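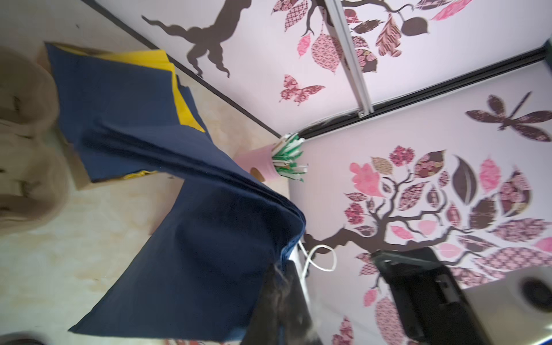

Witlow Textile Care has signed an agreement with the Draltton Hotel Group to supply and launder table linen for all six of the group's restaurants, beginning in December. The contract covers tablecloths, napkins and service cloths, and replaces separate arrangements that each restaurant had made with its own supplier. Navy blue, the color of most of the folded cloths stacked on the countertop, will become the standard shade for evening service across the group. White linen will remain in use for breakfast and for private functions.

Under the terms of the agreement, Witlow will deliver to each restaurant five days a week from its plant in Tastlow. Used linen will be collected on the same run and returned to the plant for sorting, washing and pressing. Restaurants may request additional deliveries for weddings and conferences, provided the order reaches the Tastlow office by noon on the preceding day.

The first restaurant to change over will be Panasiuk, the group's waterfront dining room, where 2000 napkins and a full set of tablecloths have been assigned to the opening stock. The remaining restaurants will follow once their present contracts expire.

"Our dining rooms have grown up separately, and their linen shows it," said Seija Tikkanen, Director of Restaurants at Draltton Hotel Group. "Guests who book with us in one town should find the same standard at the table in the next. Our managers also asked for a single point of contact – someone they can call on a Saturday evening when a party of 20 becomes a party of 40."

Ramil Lacson, Managing Director of Witlow Textile Care, said the company had reserved a separate pressing line for the contract. "Dark linen has to be washed apart from white and checked carefully for fading," he said. "Pieces that no longer match will be withdrawn from dining room use and cut down for kitchen cloths."

Witlow will add a second evening shift at Tastlow to handle the work. Applications for the new positions are being accepted at the plant office, 1222 Mill Road, Tastlow. Existing employees will be given first choice of hours.

Media inquiries should be directed to the Witlow press office, which is open from 9 a.m. to 4 p.m. on working days.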